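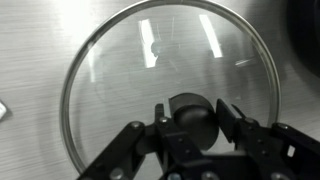

MECH 3142 Robots in Service Settings
Week 7 handout: The Clinum lid incident
Prepared by Roswitha Zwahlen. Read before the tutorial. Bring a pen, the marking form still needs one.

Background

Clinum is a trial kitchen that feeds a residential college. Sostow supplied the arm and the two-finger gripper, a small firm called Hinar wrote the task software, and the lids and pots came from a catering wholesaler who had no idea they were taking part. The arm's job was to lift a glass lid off the steel bench by its knob, carry it to a pot, put it down, and later do the same in reverse. It did this well enough that people stopped watching it, and that is where our story starts.

On lift 2683 of the trial, the gripper closed on a knob, reported a good grasp, rose, and travelled sideways over the bench. The lid came off the fingers part way across, landed on its rim and broke. Tempered glass does not break discreetly. Fragments reached the serving side, where two trays of rice pudding had to be thrown out. No injuries. The arm carried on to the pot, opened its fingers over it with great care, and logged the placement as complete.

The log entry reads, in full: PLACE OK.

What the first report said

The first report was one page long and gave the cause as "slippery knob". The recommended action was "wipe knobs". It was signed off the same afternoon.

I would like you to dislike this report, and to be able to say why. A slippery knob may well have been part of it. Knobs in kitchens are slippery. Any design that needs them not to be has a hazard built in from the start, and the wiping cloth has now been made a safety device without being told.

What the second report said

Mathias Bachmann was asked to go over it again in January, after the college's insurer used the word "recurrence". His findings, shortened:

1. The fingers are flat plates. The knob is rounded on top and narrows underneath, like a mushroom. Closed at the proper height, the plates sit below the widest part of the dome and the lid cannot easily slide out. Closed a little high, they press on the curve of the dome, and squeezing harder pushes the knob down and out. Try it at home with a wet olive.

2. Grasp height came from a depth sensor looking at the bench from above. Clear glass and brushed steel are both poor company for a depth sensor. Light goes through the one and bounces off the other, and a strip light reflected in the lid can produce a reading that belongs to neither. In the recorded lifts the height estimate wandered by several millimetres depending on where on the bench the lid had been left.

3. "Good grasp" meant that the fingers had stopped before closing fully. It said something was between them. It did not say how much of it, or whether it would stay.

4. After lift-off, nothing checked the grasp again. Finger position was still being recorded throughout the move, and on lift 2683 it shows the fingers snapping shut in mid-air as the knob left. The number went into a file. No part of the program read the file.

5. The first report had been written without opening that file.

Bachmann also found 142 earlier lifts where the fingers had closed high on the knob and the lid had survived the trip. These were counted as successes in the monthly summary. Write that number in your margin. It is the most useful thing in the report, and it was available for weeks before anything broke.

Terms you need

Near miss: an event that had the makings of an accident and didn't become one. A near miss logged as a success is worse than one not logged at all, as it makes the average look better.

Proxy signal: a measurement standing in for the thing you care about. Finger gap stands in for "holding the lid". Ask what else could produce the same reading. (A fold of tea towel could, and did, during commissioning. The towel was placed on the pot.)

Open-loop move: motion that runs to its end regardless of what happens along the way. Fine for a sliding door. Less fine with glass.

Fail-safe state: where the machine should go when it no longer knows what is going on. For an arm holding a lid, "stop dead" and "let go" are both on offer and one of them is plainly bad. For an arm that has already dropped the lid, continuing to the pot is a third choice that no one on the project would have picked if asked.

What was changed

The approach height is now found by touch. The closed fingers come down gently until they meet the top of the knob, then back off, open and descend by a fixed distance. It is slower. The kitchen complained for a week.

Thin rubber pads were proposed for the fingers and tested. They helped until they picked up grease, after which they were no better than bare plates and harder to clean. They were dropped, a word the report uses without comment.

Finger gap is now read during the whole move. A sudden change stops the arm and sounds a buzzer. The first version of the buzzer was set off by the arm's own vibration, and the kitchen staff taped over it. It has been retuned. The tape is still there.

Lift speed over the bench was cut, and the path was moved away from the serving side. This last change took an afternoon, cost nothing, and could have been made before the first lift.

Side reading

Hämmerli, the course notes on grasping, chapter on form closure and friction. Skip the derivation if you must, but look at the diagrams of curved contacts. You should be able to point at the one that is our knob.

Tutorial tasks

Draw the forces on the knob for a low grasp and a high grasp. Show the direction of slip in each. A sketch will do, but label the contact points.

Rewrite the first report in no more than 200 words. You may keep the slippery knob. You may not make it the cause.

Build a fault tree with "glass fragments in food" at the top. Most people put "lid dropped" directly underneath and stop thinking. The lid could also be knocked, set down too hard, or already cracked when picked up. The serving trays were uncovered. Find where they go.

Propose one check that would have flagged the high grasps before lift 2683. Say what it costs in time per lift and who would be told. "The system alerts the operator" gets no marks until you have said who the operator is, where they are standing, and what they are doing with their hands.

Submit on paper or through the course page. Late work loses a grade per day, and "PLACE OK" is not accepted as evidence of submission.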